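I finally gave up on the kitchen drawer where all the small tools end up. Every time I need a screwdriver for a pair of glasses or a battery cover, I dig through tape, keys and takeout menus first. So the small tools are getting their own box.

The box is a black one with a hinged lid. A Lindeck desk lamp came in it back in August and I kept it because it seemed too solid to throw out. It has been on a shelf doing nothing.

The rule is that only things I have used this year go in. Pliers, yes. The precision screwdriver set, yes. The loose precision screwdriver with the black handle, also yes, because it's the one I reach for most.

I did look at buying a proper organizer first. Vavoneo has one for $20 with foam cutouts, but the cutouts are for their own tools and mine are a mix.

Laid everything out on the table before packing.

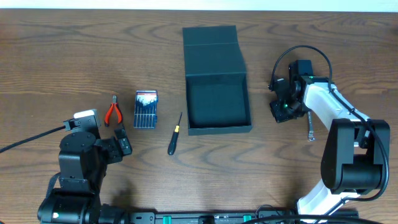
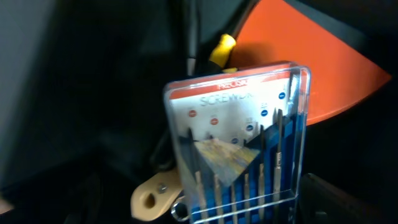 The question was whether to keep the screwdrivers in their case or take them out. Out of the case they take up less room, but then they roll around and I can't tell the sizes apart without picking each one up.

I'm leaving them in the case. It's bulky for what it holds - most of it is packaging - but I know where everything is.

Order of packing: case first, flat on the bottom. Pliers next to it with the handles closed. Loose screwdriver last, along the side.

A strip of felt under the pliers would stop them from sliding. I have some left over from putting pads on the chair legs. Will cut it tonight if I can find the scissors, which were also in the drawer.

Somebody asked about the Tak magnetic strips. I had one on the wall in my last place. Fine for pliers, not great for the little screwdrivers. They also picked up magnetism from it and then every tiny screw stuck to the tip. Some people like that. I don't.

The drawer itself took roughly 20 minutes to empty. Two dead pens, a bike key for a bike I sold, and 6 hex keys that are all the same size. I kept one hex key.

Box is going on the hall shelf, next to the batteries. Labeling it with masking tape and a marker for now.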